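Stulwood Releases Updated Guidance on Storing Dry Goods in Shared Kitchens

FOR IMMEDIATE RELEASE
4/1/19

Stulwood, the publisher of reference material for small food businesses, has released a revised edition of its storage guidance for shared commercial kitchens. The new edition replaces the text issued in October and applies to flour, rice, dried beans, sugar, salt and ground spices held at room temperature.

The revision was prepared by Fouad El Sherbiny, technical editor, with testing notes supplied by Dong-hyun Choo of Clovik, a packaging consultancy. It covers container choice, labeling, shelf spacing, stock rotation and the separation of goods that belong to different tenants.
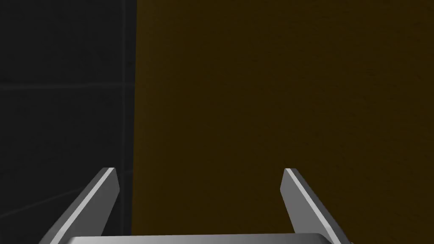
Computer rendering: open gripper with two light gray fingers.

The main change concerns labels. The earlier text asked tenants to mark each container with the product name and the date of opening. The revised text adds the supplier's lot code and the tenant's name, both written on the body of the container. Lids are often swapped during washing, and a label on a lid is no longer treated as a label under the guidance.

Shelf spacing has also been restated. Containers should stand clear of the wall so that the surface behind them can be wiped and inspected. The lowest shelf is to be kept off the floor, and the floor beneath it is to be swept at the end of each shift. Sacks that have been opened should be emptied into a lidded container the same day. Folding the top of the sack and clipping it is accepted only for sacks in current use at a work station.

"Most of the questions we received were about who owns an open container," said El Sherbiny. "The October text left that to the house rules of each kitchen. The new text gives a default, and a kitchen can still write its own rule if it prefers."

The section on stock rotation now includes a worked schedule for a kitchen with 18 tenants. Each tenant is assigned a checking day, and results are entered on a single sheet kept near the storeroom door. Kitchens with fewer tenants may combine days. A blank copy of the sheet is included as Appendix B. 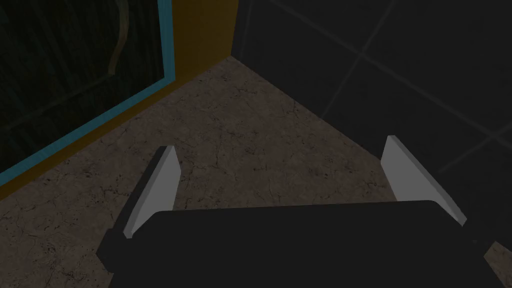
Vol. 2, No. 4

Choo's notes deal with moisture. They recommend that storerooms be kept away from dishwashing areas and that containers be fully dry before refilling. Ground spices are given a shorter holding period than whole spices, and the table of holding periods has been moved from the back of the document to the front.

Draft copies were reviewed by more than 200 kitchen operators. Buna, a shared kitchen for coffee roasters and bakers, submitted comments on green coffee, which remains outside the scope of this edition. Separate guidance on coffee is in preparation.

The printed edition is limited to 500 copies. Kitchens that hold the October edition may exchange it at no charge by returning the cover page with a mailing address. The section numbers have not changed, so existing training sheets that cite them remain valid.

Editorial contact: Fouad El Sherbiny, Technical Editor, Stulwood

###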